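Parsons Supper Swap Returns for the School Year

2025-10-19

If you have ever stood in front of an open refrigerator at suppertime with a child hanging on each leg, you will be glad to hear that the Parsons Supper Swap is back, and that there is room in it for a good many more families than last year.

For anyone new to the neighborhood, the idea is a simple one. Each household cooks one big batch of something that freezes well, portions it out, and brings it to the hall kitchen on Erero Street. Everybody goes home with 4 different suppers, none of which they had to cook themselves (apart from the one, of course, and most people are pretty proud of that one by the time they hand it over).

Malcolm Lambert, who runs the swap and has been known to bring a very large pot of chicken and rice, told us that 82 families have put their names down so far, up from 60 last spring. He spent a good part of August trying out recipes on his own three boys, and he reports that the turkey chili was a hit, the lentil bake was met with silence, and the baked ziti disappeared before he could get any of it into the freezer.

"I'm not looking for fancy," he said. "I want something my kids will eat on a night when we walk in the door late and everybody is cranky. If it can go from the freezer to the oven while I find the missing soccer shoes, it's a good recipe."

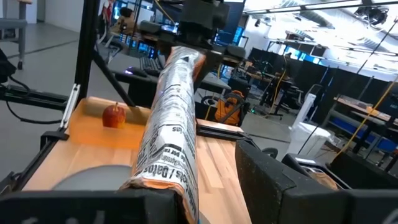
What to bring

Suppers should be packed flat in freezer bags or in foil pans with lids, with the name of the dish, the ingredients, and the heating directions written on the outside. Please be thorough about nuts, eggs, and dairy, and please use a marker that won't rub off, as there were a few mystery bags last spring and one family had gravy over noodles when they were expecting soup.

The Kandimier bakery is giving 14 loaves of sandwich bread to go home with the first families through the door, and the folks at Skadeck Farm will have onions and winter squash for sale out front, so do bring a little cash along if you can.

New families can sign up at the hall kitchen any afternoon before supper time. Come hungry, because Malcolm says there will be ziti to taste, and this time he has hidden it from the boys.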